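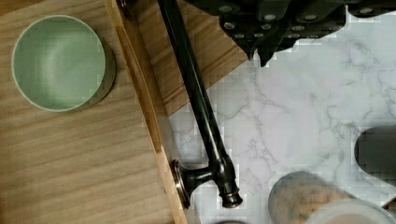 Point d'étape d'avril, lot 2 (collecte de démonstrations en cuisine), à l'attention de Verkora.

Vous nous aviez demandé 200 épisodes exploitables pour fin avril. Nous en avons 67. Le reste existe aussi, en un sens : plus de 3,000 fichiers dorment sur le serveur, en majorité des essais de réglage dont l'étiquetage relève de l'archéologie.

Le poste de travail, lui, est stable. Plan façon marbre blanc, planche et rangements en bambou, tiroir à poignée noire, vaisselle vert pâle : le décor ferait bonne figure dans un catalogue. Le robinet bronze foncé passe souvent dans le champ de la caméra de poignet, et nous avons renoncé à lui en vouloir. Les téléopérateurs ont appris à le contourner, ce que nous espérons voir un jour chez le modèle. 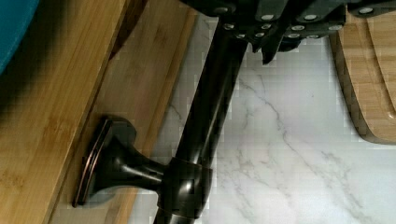

Pourquoi ne pas compléter avec de la simulation ?

Parce que le simulateur Zomside rend encore mal les contacts, et qu'un modèle nourri de contacts faux ferme la pince au mauvais moment avec beaucoup d'assurance. Nous gardons la simulation pour les trajets à vide.

Dépenses conformes au budget, hormis la licence d'annotation Ravitz, renouvelée automatiquement par un formulaire que personne ne se souvient d'avoir coché.

Pour mai, les consignes de prise de vue sont figées : objets déplacés entre deux épisodes, caméra fixe en plus de celle du poignet, fond laissé aussi chargé qu'une cuisine ordinaire.

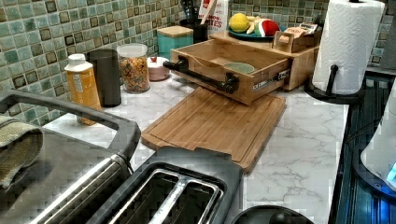
## Ce que nous demandons

- Un report de l'échéance à fin juin.
- Un second créneau de téléopération, le matin à 8 h.
- L'accord de principe pour 100 épisodes annotés par le cabinet Ó Súilleabháin, dont le devis vous parviendra séparément.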